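Robots in Everyday Work, Week 3 handout
Revised January 12, 2023
Mavis Kasprzak

Welcome back, everybody. Last time we talked about faults that stop a machine dead, and I promised you the other sort, the ones where the robot carries on quite happily after it has gone wrong. We'll use the sock-hanging task for this one, so please have a good look before you read on. 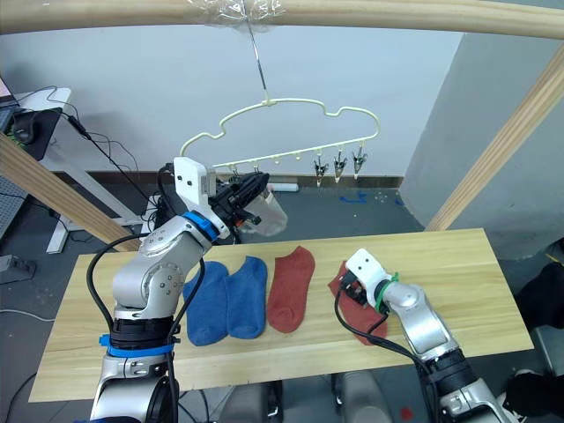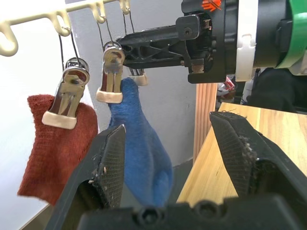
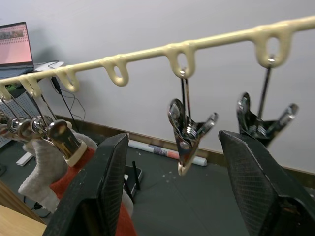
Figure 1. The sock-hanging task: two arms and the hanger over the table (first), and two close views from the wrist, with a blue sock on a clip (second) and two open clips at the right (third).

The case we'll study is the one written up in the Rarkeck log from September. In a run of 500 hangs, the log has 47 entries marked "released without hold." What happened each time was simple enough. The gripper brought the sock up, the clip closed on a few loose fibers or on plain air, the fingers let go, and the program went on to the next sock as if all was well. The sock was on the floor, and the program still counted it as hung!

I'd like you to think about where the check ought to have been. The program asked whether the fingers had opened, and they had. It never asked whether the clip was holding anything. You'll remember the Delacroix door latch from week 1, which had much the same trouble, a signal that told us about the motor and left us guessing about the latch.

There is also the matter of what people do next, and this is where a dropped sock turns into a safety question. When something soft falls, the natural thing is to reach in and pick it up (I've done it myself, and I was told off for it, quite rightly). With two arms sharing one small space, the one you are watching may be still while the other is about to move. Press stop, wait for both arms, then reach.

For next time
Read the Sterix notes on grip checks, sections 2 to 4.
Write half a page on one check you would add before the fingers open, and say what it would miss.
Bring your Greltau worksheet, even if it's only partly done.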